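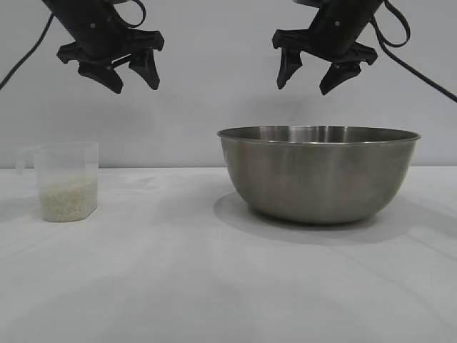 Rinsing rice is my favorite two minutes of making dinner, and I will happily talk anyone's ear off about it. I grew up with rice that went straight from the bag to the pot and came out as one solid lump (we ate it, we were fine), and the first time a friend rinsed it for me I couldn't believe it was the same stuff. The setup is so simple! A clear plastic measuring cup with the dry rice in it, a big stainless steel mixing bowl next to it, and enough bare table that you aren't fighting the toaster for elbow room. Get those out before you touch the faucet.

Go bigger on the bowl than you think you need. Rice wants to swirl, and in a small bowl it just sloshes over the side and down the drain. I used a cereal bowl for years and lost a spoonful every night. Steel is great for this because it's light when you tip it and it doesn't hold on to last night's garlic.

How I do it

Measure the rice dry and remember the number. Pour it into the bowl, then add cold water until it's a couple of inches over the rice. Swish with your open hand, fingers spread like a rake, nice and loose. No scrubbing! The grains break if you squeeze them and then you get mush no matter what you do later.

Tip the cloudy water out slowly with your other hand cupped at the rim. Fill again, swish again. Three or four rounds is plenty for everyday white rice. The water will never go perfectly clear and you can stop waiting for it to. When you can see the grains through it without squinting, you're done.

Check the bag before you start, by the way. If it says enriched, the added vitamins are mostly on the outside and rinsing takes them off. I skip it for those. Same goes for risotto rice, where you want all that starch in the pan.
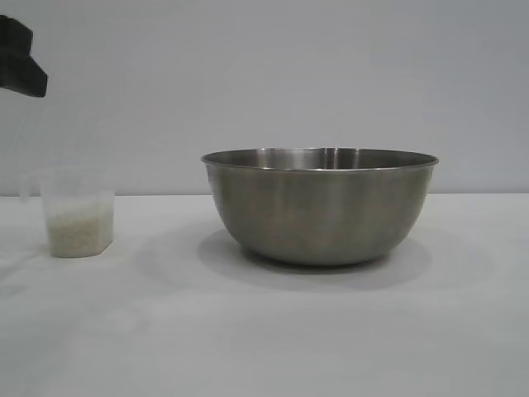 Then let it drain. This is the step I used to skip and now I'm a bit of a pest about it. Put the rice in a fine strainer over the empty bowl and leave it alone for ten minutes or so while you chop something. Rice that goes into the pot soaking wet brings extra water with it, and there goes your careful measuring. My neighbor Iraklis gives his strainer one good smack on the side of the sink, which gets a surprising amount out.

A few more things

Use the same cup for the rice and for the cooking water. It doesn't matter whose cup it is or what the lines say, as long as the ratio stays the same. Just do the rice first while the cup is dry, or the last few grains will cling to the sides and you'll be digging them out with a finger.

See-through cups win for this job. Give the cup a little shake to level the top and crouch down so your eye is even with the rice. From above I always pour too much.

Save the first cloudy rinse for your houseplants if you like. Manolis waters his basil with it and swears by it. Mine looks the same either way, but I like using the water twice.

Stray grains on the counter: wipe them up with a damp paper towel. A dry cloth flicks them straight onto the floor, and you'll find them later with bare feet.

Rinse the bowl right after you empty it. Starch dries on like glue, and if it already has, some 40 minutes with warm water in it will loosen everything. Dry it with a towel too if your water is hard like ours in Clillside, or you'll get those chalky white spots.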